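Filed under: Schools & Health Rules > District Policy

Immunization records deadline moved up, what counts as proof?

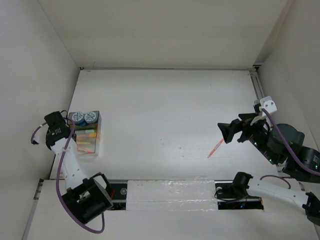
Posted by plainfield_dad, 7 December 2018

The Arancibia district sent a letter home saying every student needs a complete shot record on file before winter break. In November the office told us we had until spring. My son has all his shots, but two of them were given in another state and that clinic has closed. Has anyone gotten the office to accept something other than the original card?

Reply from mrs_okra

They took a printout from our pediatrician. It has to be signed and have the clinic stamp on it. A screenshot from the patient portal was turned down at the desk.

Reply from Renata Farías

I work in a school office, not in Arancibia but in Cukach, which follows the same state form. If the old clinic closed, its records usually went somewhere. Call the health department in that state and ask for the immunization registry. We get those by fax all the time and they count. If nothing turns up, a blood test can stand in for measles, but ask first which results your district takes.

Reply from hatch69

Or you could just not play along. The deadline changed with no vote and no public comment. They can't keep a kid out of class over paperwork.

Reply from mrs_okra

They can and they do. My niece was sent home for 3 days last year until her form came in. The letter says so on the back.

Reply from hatch69

A letter isn't a law. I'd want to see the board minutes.

Reply from Gervasio Barrientos

The minutes are posted. Item 513, under student services. The board didn't set a new rule, they let the superintendent pick the date, and she picked an earlier one. I don't like how it was done either. I spoke against it at the meeting and asked for 60 days' notice. They said no. But the requirement itself has been there for years.

Reply from hatch69

OK, I found it. I still say that's a public decision made in private. My two have their shots, for the record. It's the notice I object to.

Reply from tollgate

Does anyone know if the Humier charter school is under the same date? We got no letter at all.

Reply from Renata Farías

Charters send their own notices. Call them. Don't wait for a letter.

Reply from plainfield_dad

Thanks, all. I called the registry this afternoon and they have one of the two shots. The other isn't there. The pediatrician says she can repeat it next week and sign the form the same day. Will the office take it if the second dose is that recent?

Reply from mrs_okra

Ours did. Bring a copy and keep the original.

Reply from Gervasio Barrientos

Get a date stamp on your copy when you hand it in. They lost ours once.

Contact the moderators | Enik Community Boards | Back to top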